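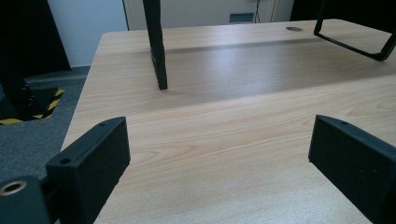 # The desk room at Zeltumholm

Welcome to the desk page of the gallery, which I have been promising people for far too long! Many of you know the house from the kitchen and garden pages, and a good few of you have slept in this very room back when it had a fold-out bed in it and a wardrobe that nobody could open all the way. The bed went to my niece, the wardrobe went down the stairs in pieces, and since August 2023 the room has belonged to the desk.

I say "the desk" as if there had only ever been one. We went through two before it – a glass one that showed every fingerprint and was cold on the wrists all winter, and a narrow old thing from my aunt that I loved dearly and that wobbled whenever anybody typed with conviction. What I wanted after that was a top you could spread out on, in a color that would make the room feel a bit sunnier on the gray days, and somewhere for the cables to go.

## The top

It's laminate, in a pale beige that goes nearly to honey, with fine wavy grain lines and a few oval swirls like knots. I've become very fond of those swirls. Dong-geon Yoon, who helped me choose it and has strong opinions about surfaces, was all for plain white, and we stood in the Helutus showroom going back and forth over the sample squares until the poor saleswoman went off to serve somebody else. I took three samples home in the end and left them on the windowsill for a week, and the honey one was the one I kept picking up.

Milan Schouten would have liked real oak, and he said so several times, and I do understand it. But I write with my tea next to me and I'm not a careful person with tea. A wipe with a damp cloth and a dry one after it is all I ever do, and I've stopped hunting for coasters.

## The grommet

A small round thing toward the far edge, and I could go on about it for an hour. The old desks had nothing of the kind, so everything went over the back and dragged on the floor, and the vacuum cleaner would catch the lot of it about once a month (and once it took the lamp along too). If you're ordering a desk and they ask whether you'd like a cable hole, please say yes, and think about where your sockets are before you say which side. Mine sits low on the wall behind, so a cable dropped through there has hardly any distance to travel.

## The straight front edge

You can follow the side of the top in one clean line to where it drops away, with no curve and no scoop. I had been tempted by one of the Petix desks, which have a sort of bite taken out of them for your stomach, and they're very comfortable to try in the shop! But a straight edge lets me pull up a second chair anywhere along it, and there's usually somebody with a jigsaw puzzle or a tax form who needs the company.

## Light

The room faces east, so the mornings do most of the work, and by late afternoon there's a darker, browner look to parts of the surface that I like just as well. I've used a Qian lamp since October, a clamp-on one, and I move it along depending on whether I'm reading or fixing something. It was the last piece of the budget, which I had set at 3,000 and which came out at 2,853 with the lamp and the paint included. I'm still a little proud of that. (The first quote, for a desk with drawers, would have swallowed nearly all of it before we'd bought a single tin of paint.)

## A few practical things, for those who wrote in

The wall color is one I had mixed, so I'm afraid there's no name to pass on, but take a scrap of something honey-colored to the paint counter and ask for a plain white to go with it. The assembly took Milan and me one long Saturday with a proper lunch in the middle, and we'd have been quicker if we had sorted the bolts first. Felt pads under the feet are worth every penny if yours is a wooden floor.

The shelves are still to come, and Dong-geon has drawn them up twice already. They'll get their own page once they're on the wall and have some books on them.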